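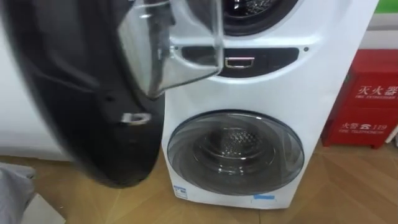
Right, a few people asked why I went quiet on the laundry robot posts. We had a bit of a fright with it and I wanted to understand it before I started typing. Thread!

For anyone new: Cliller is our robot, and its job this month is the washing machine. Open the top door, put the clothes in, shut the top door. The bottom drum stays closed and out of bounds for now, because one door has turned out to be plenty.

People always assume the clothes are the hard bit. Clothes are fine! If you drop a sock you pick up a sock. It's the door I've lost sleep over. It's a big dark thing with a clear glass bowl sticking out on the inside, and the cameras really don't like the glass. Reflections all over it, and you can see the white front straight through.

So, Wednesday, October 23, 2024. I'd set it going on a batch of door-only runs at Dellville, no clothes, just open and shut. The plan was 100 of them. Kettle on, feet up (not really, you have to stand there with your hand on the stop button).

Run 44. The door swings open nicely, the arm lets go, moves round to push it shut, and the software decides the door is already shut. It isn't. It's wide open and the arm is between the door and the machine.

What had happened, as far as we can tell from the logs, is that it looked through the glass bowl, saw the white front behind, and took that for the door's surface. Full confidence too. I've met people like that.

Thinking it was finished, it started its "walk away" move. That one tucks the arm in and turns the body to the right. Except the hand was still inside the line of the door, so the turn hooked the door and started dragging it the wrong way on its hinge.

I pressed stop. And it carried on.

Not for long! Well under a second by the log. But if you've ever pressed a big red button and had the thing keep moving, you'll know that's a very long bit of a second. The door creaked, I said something I won't type here, and then everything went still.

Damage report: no people hurt, nobody within reach. The door still shuts and the latch still catches, which I was frankly amazed by. One finger pad on the gripper split down the side. The elbow ended up a hand's width from the fire extinguisher box on the right of the machine, and that's the bit that made me feel a bit sick later on.

I'd looked at that red box every single day and never once put it in the robot's map. It was in my head as "part of the room". The robot only knew about the washing machine and the floor. As far as it was concerned that side was open space.

Now, the stop. I went through it with the people at Bolger, who built our arm controller, and they were very decent about it. The button does cut in straight away. But we had a setting on that makes the arm slow down smoothly before it locks, so that it doesn't drop whatever it's carrying. Sensible with a basket of wet towels. Not so sensible with a door hooked on your wrist.

And who turned that setting on? Me. Back in September, for the towels. I'd written it down and everything — in the wrong notebook.

What we've changed so far. The stop is now a hard stop in any move near a door, and if it drops a towel, it drops a towel. The red box is in the map with a nice fat margin round it. "Walk away" now checks where the hand is before the body turns at all.

The glass is the bit we haven't cracked. I tried asking it to look for the dark part of the door and ignore the bowl completely. Better, but it still got muddled in five runs out of the next batch. None of them ended in a tug, because the hand check caught every one, but I don't want to be leaning on that.

Somebody at Tresden suggested giving up on looking and just feeling for it: touch the door gently, see if it gives. If it moves, it's open. I was a bit sniffy about this and then tried it on Friday afternoon and it did nine in a row with no mistakes. So I've been eating my words with my tea.

Nine is not many, I know. I'm starting the door-only count again from zero, with the touch check on, and no clothes go anywhere near it until the full hundred are done.

A few of you have asked for the video. I'm not putting it up yet, partly because Bolger want to look at it first and partly because of the language.

If you work with arms near doors, go and check what your stop button does with the gripper full, and then with it empty. Ours behaved the same in both and I'd only ever tried it with towels.

More when I've got through the runs. The replacement finger pad is in the post.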